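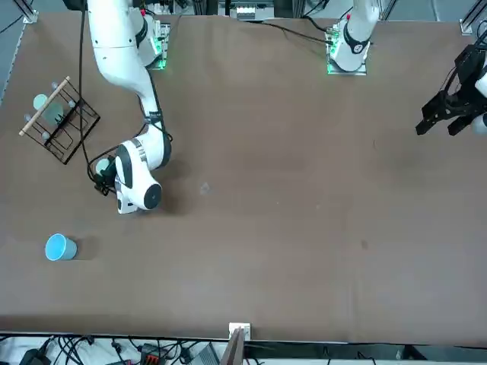
A small green cup and a large brown table.

July 30, 2024

The letter from the Humholm Trust arrived with a pen in it again. I now own more Humholm pens than any person who writes as little as I do could need, and I have started leaving them in banks.

For those who joined after the great knitting argument, I give a small amount each month to Humholm, who put roofs back on village schools after storms. I signed up on a wet pavement outside the chemist, to a young man in a tabard who told me I had a kind face. I don't have a kind face. I have the face of someone whose umbrella has gone inside out, and I think he saw his chance.

Still, the roofs are real. I went through the annual report last winter when I had a cold and had run out of library books, all 70 pages of it, and they list every one. Last year they managed 318. There's a table at the back giving the name of each school, how many classrooms and what the roof was made of, and I read the whole thing with more pleasure than I got from the novel that won that prize. One school in a place called Castier has had its roof done 3 times. I'd like to know more about Castier. Either the wind there is something terrible or somebody ought to have a word with the builder.

The letters, though. They come signed by Liv Nyberg, Director of Supporter Giving, in blue ink that is meant to look like a fountain pen and will not smudge however much you lick your thumb. Liv is always writing to me from somewhere. "I am writing this by torchlight," she began in the spring. The one before that was from the back of a truck. This time she was sitting on an upturned bucket, and she wanted me to know that she had been thinking of me in particular. Dear Supporter, she said.

I wrote back. I know you aren't supposed to. I said that I was very happy with the roofs, that I'd like to go on paying for them, and could they please stop sending pens. I asked about Castier as well. I used one of the pens to do it, which seemed only fair.

Six weeks went by, and then I had a reply from a different department thanking me for my interest in leaving them something in my will. Enclosed was a bookmark.

My sister says I should stop giving to Humholm and give to the Solberg Fund, who do it all by email and have a little dial on their website showing where your money has gone. She's been with Solberg for years and she's very pleased about the dial. I had a look. It told me I could vaccinate a goat, and a picture of a goat nodded at me, and I found that I resented the goat. I'm sure they do splendid work. But I like to have a thing on the doormat to be cross about, and a dial doesn't give me that.

She also sent me one of those comparison articles, where they take a few charities and work out how much of every pound goes on the actual work and how much goes on envelopes. I read it twice and ended up less sure than when I began. Half the column was footnotes. A pen costs next to nothing, apparently, and a letter with a pen in it gets opened far more often than a letter without, and of the people who open it, enough send a bit extra to pay for all the pens and a roof besides. So the pens work. I am the sort of person they work on. The spring letter (torchlight, no pen) sat on the microwave until it got gravy on it, and the pen ones I have opened every time, standing in the hall with my coat on, feeling for the lump.

That was a blow. I'd thought of myself as being above the pens.

So this is where I've got to. I rang them up last week, and after some music I spoke to a very patient woman who found me on her computer as supporter number 922, which pleased me more than it should have. I'd assumed I'd be in the hundreds of thousands. I asked if the low number meant anything and she said no, they'd changed systems in October and everybody had been shuffled. I put my monthly amount up anyway. I'd already cleared my throat to do it and it would have been awkward to stop.

She has ticked a box for "no gifts". She said the next mailing had already been packed, so I should expect one more pen, and possibly a tea towel. I've no objection to a tea towel. The one I use now is from a holiday in Bresisov in my twenties and you can read the newspaper through it.

She didn't know anything about Castier but she's going to ask.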